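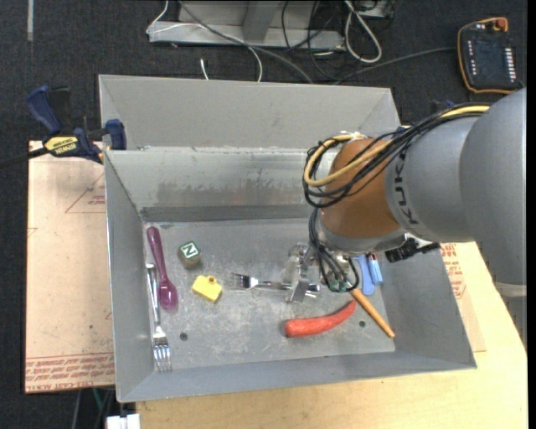

Roltholm, November

Bin picking project – cell safety checklist with comments

Cell: KUKA arm with metal gripper, metal bin on table
Checked by: Miroslava Lysenko
Seen by: Erdal Başaran, supervisor
Time of check: 10:15, before the Skirow team's session

Mark each line OK, FIX or STOP. A STOP means the arm stays off until Erdal has signed the line. Write a comment even when the line is OK if you noticed anything the next team should know.

1. Bin and clamping

1.1 Bin sits flat on the table – OK
1.2 Bin clamped at the rim – OK
Comment: IRWIN bar clamp at the corner. Squeeze the handle again at the start of every session and push the bin by hand with the arm stopped. Last month it crept towards the edge over one afternoon and the Zemari team lost their calibration.
1.3 Inside of bin free of sharp edges – OK
Comment: Plenty of scratches and scuffs on the floor. Nothing raised that catches a glove. The back wall has dark rub marks, please don't try to polish them off.
1.4 Acrylic sheet under bin, paper still on – OK
Comment: Leave the paper on. If you need a sheet for guards, ask first and take one from the store.

2. Objects

2.1 Only items from the agreed set in the bin – OK
Comment: Two metal forks, purple spoon, alphabet block, yellow toy block, the red-orange toy and the rest of the mixed items. No glass, no knives, nothing with a battery.
2.2 Nothing standing over the rim – OK
2.3 Items not cracked or splintered – FIX
Comment: Run a gloved finger along anything wooden before it goes in. One stick from the spare box had a split end and I have thrown it out. The spare box needs going through properly.
2.4 Holes in bin floor clear – OK
Comment: Small parts can drop into these. Check under the bin if something is missing from the set at the end.

3. Gripper

3.1 Finger screws tight – OK
Comment: Checked with the arm stopped and the drives off. Thakur team to repeat at the halfway point of their run.
3.2 Fingers not bent – OK
3.3 Lowest height set in program – OK
Comment: Flat cutlery is the hard case here. The fingers have to come right down to the bin floor to get hold of a fork, so the lowest point must be tested slowly with a person at the pendant. Do this again after any change of fingers, even if the new pair looks the same.
3.4 Gripping force limit unchanged – OK

4. Cables

4.1 Arm cables fastened and free to move – FIX
Comment: The bundle along the top is held well enough near the wrist. The thin black cables down to the gripper hang too freely for my liking. Add a tie, but leave enough slack for the wrist to turn. Move the wrist slowly through its range afterwards and watch the yellow cable as well, which makes a wide loop at the side.
4.2 No cable can fall into the bin – FIX
Comment: Same job as 4.1. There is also a thin white cable behind that curves down towards the bin. Route it away.
4.3 Floor cables tidy – FIX
Comment: Tangle of black cables at the back. Walk round by the front until it is sorted.

5. Pendant and emergency stop

5.1 Emergency stop tested – OK
Comment: Tested twice, once at rest and once during a slow move. Stopped both times and reset normally.
5.2 Pendant within reach of operator – FIX
Comment: The pendant goes on its hook or in somebody's hand. The carpet is not a place for it, and its cable runs down towards the back of the bin where a foot can catch it. This has come up on 2 checks now. Erdal will fit a second hook lower down.
5.3 Operator trained and on the list – OK

6. People

6.1 No hands in the bin while drives are on – OK
Comment: This includes reaching in to straighten a fork. Stop, say "stopped" aloud, then reach.
6.2 Long hair tied back, no lanyards – OK
6.3 Speed limit for student sessions set – OK
Comment: 10 per cent for first runs of any new program. Erdal may raise it after watching a full cycle.
6.4 Session log open – OK
Comment: Log is at entry 67. Write the team name this time.

Result: session may go ahead once 4.1, 4.2 and 5.2 are done. 4.3 and 2.3 by the end of the week.

Note from Erdal: agreed on all of it. Skirow to do the cable ties with Miroslava before switching on – ties and cutters are in the top drawer. Put the cutters back.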